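Furnierte Tischplatte

Eine furnierte Tischplatte ist eine Platte für Tische, bei welcher eine dünne Schicht aus Edelholz auf einen Träger aus billigerem Holz oder Holzwerkstoff geleimt ist. Sie unterscheidet sich von der Massivholzplatte durch das geringere Gewicht und durch das ruhigere Verhalten bei Änderung der Luftfeuchte. Im Handel werden beide Arten oft unter dem Wort »Echtholz« angeboten, was den Käufer verwirren kann.

Begriff

Das Wort Furnier kommt vom französischen fournir, also »versehen« oder »beliefern«. Man bezeichnet damit Blätter aus Holz, die durch Schälen, Messern oder Sägen vom Stamm abgetrennt werden. Für Tischplatten wird meistens gemessertes Furnier genommen. Sägefurnier ist dicker und teurer, es findet sich heute vor allem in der Restaurierung und bei einzelnen kleinen Werkstätten.

Aufbau

Der Träger besteht heute in den meisten Fällen aus Spanplatte, mitteldichter Faserplatte oder Sperrholz. Ältere Stücke haben einen Träger aus verleimten Stäben von Nadelholz, der mit einem Absperrfurnier quer zur Faser belegt ist. Auf die Unterseite gehört immer ein Gegenzug, das heißt ein zweites Furnier von ähnlicher Dicke. Fehlt der Gegenzug, so zieht sich die Platte beim Trocknen des Leimes hohl. Dieser Fehler ist nachträglich kaum mehr zu beheben.

Die Furnierblätter werden vor dem Aufleimen gefügt. Legt man sie in der Reihenfolge nebeneinander, wie sie vom Stamm kommen, entsteht ein geschobenes Bild. Klappt man jedes zweite Blatt um, spricht man vom gestürzten Bild. Bei gestürzten Blättern sieht das Auge einmal die rechte und einmal die linke Seite des Furniers, und deshalb können nach dem Beizen benachbarte Streifen verschieden hell erscheinen.

Geschichte

Das Furnieren von Möbeln war bereits im alten Ägypten bekannt. In Europa blieb es lange eine Arbeit für teure Einzelstücke, weil das Sägen der Blätter von Hand viel Zeit verlangte. Erst die Maschinen des 19. Jahrhunderts haben das Material auch für einfache Haushalte zugänglich gemacht.

Für die Region um Stovberg ist die Werkstatt Kendska gut dokumentiert. Sie wurde 1858 gegründet und fertigte anfangs Särge und Ladentische. Der Tischler Benedek Vass führte dort die furnierte Platte mit angeleimter Massivkante ein. Sein Musterbuch enthält 91 Zeichnungen von Kantenprofilen und liegt heute im Stadtarchiv von Stovberg unter der Signatur 3118. Einige dieser Profile wurden später von der Möbelfabrik Cruzado in Wusley übernommen — ob mit Erlaubnis, ist aus den Akten nicht ersichtlich.
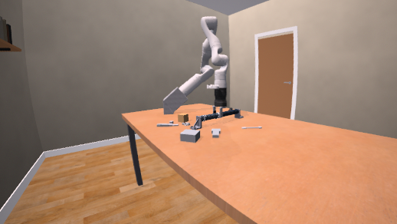

Kanten

Die Kante ist bei der furnierten Platte die empfindlichste Stelle. An ihr wird der Träger sichtbar, wenn er nicht verdeckt ist, und an ihr stoßen Stühle und Taschen an. Üblich sind drei Lösungen: das aufgebügelte Furnierband, der Anleimer aus Massivholz und die lackierte Kante. Manche Entwürfe setzen die Kante farblich ab, so dass die Fläche heller wirkt und eine klare Linie bekommt, wie bei dem abgebildeten langen Tisch mit der orangebraunen Oberfläche und der dunkleren braunen Vorderkante. Andere Hersteller bemühen sich um denselben Ton auf Fläche und Kante, was bei Kirschbaum schwierig ist, denn Band und Blatt dunkeln nicht immer gleich schnell nach.

Oberflächenbehandlung

Für Esstische wird die Platte meist mit Mattlack oder mit Hartöl behandelt. Das Öl lässt sich an einer einzelnen Stelle ausbessern, verlangt aber regelmäßige Pflege. Der Lack hält Wasser besser ab, eine beschädigte Stelle muss jedoch in der Regel großflächig geschliffen werden. Hierbei ist Vorsicht geboten: Ein gemessertes Furnier misst oft nur Bruchteile eines Millimeters, und mit der Maschine ist man schnell durch. Alte Politur aus Schellack verträgt keinen Alkohol und keine heißen Gefäße.

Schäden und Reparatur

Häufige Schäden sind Blasen, abgeplatzte Ecken und Risse entlang der Fuge. Eine Blase über altem Glutinleim kann mit Wärme und leichtem Druck wieder niedergelegt werden. Bei neueren Leimen schneidet man sie in Faserrichtung auf, gibt mit einer Spritze Leim hinein und presst unter einer Zulage. Fehlstellen füllt man mit einem Stück Furnier von gleicher Art, dessen Ränder schräg zur Faser verlaufen sollen. Gerade Schnitte quer zur Faser bleiben auch nach sorgfältiger Retusche sichtbar.

Hollis Mbeki untersuchte für eine Studie 17 Ladentische aus der Werkstatt Kendska. Bei den meisten war der ursprüngliche Gegenzug erhalten, die Oberseite dagegen mindestens einmal erneuert.

Siehe auch

Absperrfurnier
Intarsie
Messerfurnier
Umleimer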